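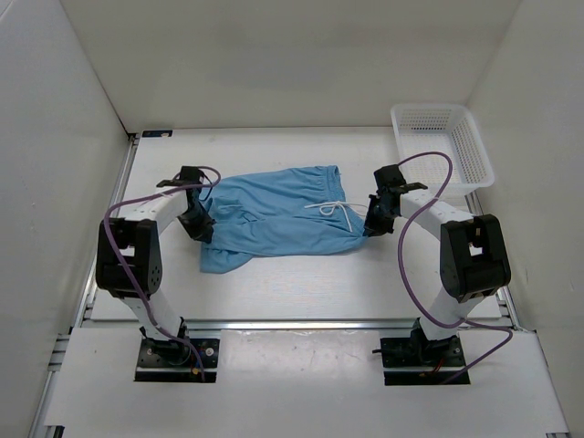 Stelter to Reopen Gimismont Store With Larger Mending Counter

GIMISMONT, August 2020. Clothing store Stelter will reopen its Gimismont shop next week with less floor space for new clothes and a larger counter for repairs, the company said.

The shop on Jara Street has been closed to walk-in customers since March. It kept taking phone orders through the spring, with pickup at the side door, and most of those calls were for children's clothes and things to wear around the house.

Khrystyna Boiko, who has managed the store for eight years, said the change was planned before the shutdown but moved up when the racks at the back were cleared out.

"We had a sewing machine in a closet and one person using it two afternoons a week," Boiko said. "People would bring in a zipper in April and get it back in June. That wasn't good enough."

The new counter takes up what used to be the men's coats section. Coats will go upstairs when the fall stock arrives. There will be two sewing machines, a pressing table and shelves for finished work. Customers can bring in clothes from any store.

Prices start at $6 for a plain hem. Replacing an elastic waistband or a drawstring costs $8, and a new zipper in a jacket is $10 plus the cost of the zipper. Lined coats and formal wear will be priced when they are dropped off. The store will not take leather, wedding dresses or anything that has not been washed.

Drawstrings and waistbands are expected to be a big part of the work. Boiko said soft shorts and pull-on pants were what people kept asking for over the phone, and those are also the clothes that tend to wear out at the waist first. A drawstring that slips back inside its casing will be pulled through again at no charge if the cord itself is still sound.

Nilton Castaño, a tailor who ran his own shop in Jomton until last November, has been hired to run the counter. He closed the Jomton business when the building was sold and had been working from home.

Castaño said he would do the fitting and pricing himself and train a second person over the winter. He does not expect to keep everyone's clothes out of the trash.

"Some things come in and the cloth is gone," he said. "I can put in new elastic, but if the fabric next to it tears when you pull on it, you are paying for nothing. I'll say so."

He plans to post a sheet at the counter showing which repairs he thinks are worth the money. Cotton knits that have gone thin at the seat are on the wrong side of the list. So are cheap zippers in cheap bags. Loose hems, missing buttons and stretched waistbands are on the right side.

The first 100 customers will get one button replacement free. The offer is for one garment each and does not include buttons that have to be matched by special order.

Stelter has cut its order of new clothes for the fall. Boiko would not give a figure but said the store would carry fewer colors in most styles, along with a full range of children's sizes. School clothes are already in and will be out on the floor on opening day.

No jobs will be lost at the Gimismont store, the company said. Two clerks who were sent home in March have been asked back, and both have accepted. The company's Jomton store will not change for now, although customers there can drop off mending to be sent over to Gimismont. That adds a few days.

The store will be open from 10 in the morning until 6 in the evening. The fitting rooms will stay closed for the time being, so customers who need something taken up should bring a pair of pants that already fits them to measure against. Face coverings are required inside, and a limited number of shoppers will be let in at once.

Parking behind the building is open again now that work on the Jara Street water main is finished. The side door will still be used for phone orders.

Repairs must be picked up within six weeks. Unclaimed clothes will be given away.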